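Project report, second half, handed in February. Covers the two-arm suturing bench in the shared workshop at Botgate. The parts list and the wiring sheet are in the folder with the code.

## What I set out to do

I wanted two small instrument arms on one bench, each driven by a hand controller, and a picture good enough that a person could put in a stitch while looking only at the screen. The first half of the project got the arms moving. The second half (this one!) was all about seeing what they do, and getting them to handle thread without a fight.

I can now sit down, pick up both controllers and tie a knot. In the fall I couldn't even get one arm to stop shaking, so I'm pretty happy.

## The bench

The base is a thick steel plate on rubber feet. Both arms bolt to it through slotted brackets, so I can slide them closer together or farther apart before a run. Each arm carries its motors at the back, and thin cables run down the shaft to the wrist and the jaws. Everything runs off one 12 volt supply with a big red stop button that cuts the motors and leaves the cameras on. Sheena Baird, my project partner, talked me into wiring it that way after a cable jumped its pulley and we lost the picture at the exact moment we needed it.

The cameras took the longest. My first mount held the camera 36 mm from the shaft, and the view was so wide that the thread was basically one pixel thick. I printed shorter and shorter mounts until the focus started to go, then went back one step. With the camera that close, one instrument can be nice and sharp while the other turns to mush, and a shiny surface throws the light straight back into the lens.

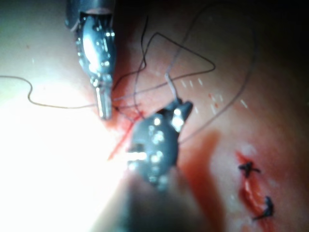 Light was the next fight. I started with the LEDs at full power, figuring more was better. It was way too much, and half of any stitch could vanish into white. I added a dimmer knob next to the left controller and put a scrap of diffuser film over the LEDs. It's better now, though I still get a washed-out patch whenever something wet faces the light. Crossed polarizing film is next on my list. Sheena tried a small piece by hand in front of the lens and it looked promising, but it made the dark side of the view even darker.

## Handling thread

I honestly thought knots would be the hard part. Loose thread is harder! It loops, it drifts behind a jaw, and on a flat screen you can't tell if a strand is in front of the metal or behind it. I spent a whole evening closing the jaws on nothing because the thread I was aiming at was farther back than it looked.

A few things helped:

- Slowing the motion down. Hand travel is scaled so that a big move on the controller is a small move at the tip.
- Shorter thread. I was cutting long pieces to avoid reloading, and every extra bit ended up in the view.
- Opening the jaws wide before going in, then coming at the strand from the side.
- Parking one arm completely while the other one moves.
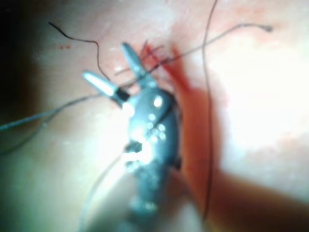
*Malou Lund*

## Cable stretch

The jaw cables stretch. I knew they would, because the build guide I started from says so, but I hadn't pictured how fast it would show up. After a long session the closing angle has moved enough that a fine thread slips right through. My fix is a spring-loaded idler on each cable, plus a short calibration routine at startup: open, close, read the motor current, store the zero. It takes less time than making tea.

I logged 874 jaw closings with the new idlers and plotted the zero position for each one. The line creeps for the first stretch and then flattens out nicely. Without idlers it just kept creeping. The plot is in the appendix and I think it's the best-looking thing in the whole report.

The wrist joint is still not great. There's play in the roll direction, and you feel it when pulling a strand tight, since the tip turns a little before it pulls. I ordered new pins and they came in slightly too big, so I'm reaming the holes by hand at the Dernstead tool night, very slowly.

## Tying with two arms

For knots I use the plainest method there is. One arm holds the long end, the other makes the loop around its own jaws and grabs the short tail. Sheena learned it faster than I did, probably from years of tying fishing line. We took turns, one driving and one watching the second screen and calling out when a loop was about to slide off. That helped so much that I'd like to show both camera views side by side for the driver.

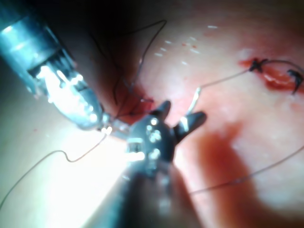
*Figure 3. Both instruments near the middle of the view, with two dark knots in the incision to the right.*

## Still to do

The delay from controller to screen needs measuring properly. I can feel it when I move quickly, and so far all I've done is move slowly. The USB hub is my main suspect.

I also want foot pedals. Right now the clutch, which lets you reposition your hands without moving the tips, is a button under the thumb, and I press it by accident when I grip hard. The pedals are already printed and the wires are cut. Sheena has the switches at her place and will bring them to the next build session.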